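# In defence of the slow hand

I have now shown a robot how to put a memory module into an old computer 143 times. I have shown my nephew once, and he was rude about it, but he has retained it.

The bench at Unduver is a humble affair. An open tower lies on its side, the parts wait in their grey fixture, and I sit at the remote controls trying to look like someone worth imitating. Every hesitation is recorded. So is every scratch of the nose, in the sense that the arm stops dead while I do it and the robot may well conclude that stopping dead is part of the trade. 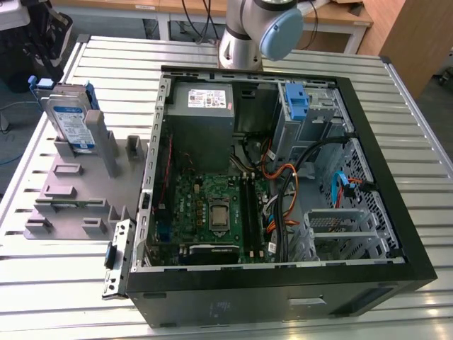
## Whose habits are these?

My colleague Elisa Melis holds that more is better: give her 1,000 demonstrations and the bad ones will wash out. I have seen my bad ones. They are consistent. I come in too steep, correct to the left and then dither over the slot like a man choosing a biscuit.

Dörte Lammers, who trained bench technicians at Nundberg long before she joined us, wants fewer runs and better ones. She makes each of us do the job with our own fingers first, then again through the controls at half speed, and she throws out anything she wouldn't accept from an apprentice. She threw out 2 of mine before lunch and was quite cheerful about it.

I've come round to her side, grudgingly. Remote control takes away the feel of a module seating itself, and people make up for that with force or with fuss. A large pile of fuss is still fuss - it just takes longer to copy to the server. I would sooner hand over thirty runs I could watch without wincing.
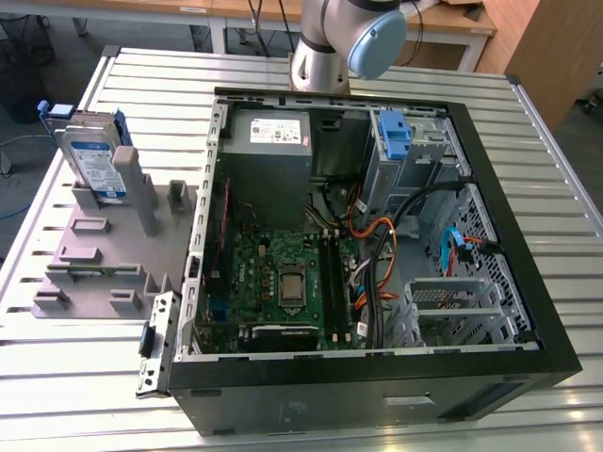 *The Unduver bench: tower on its side, hard drive upright in the fixture, arm behind.*

Elisa has asked for another batch in September. Dörte has asked to watch.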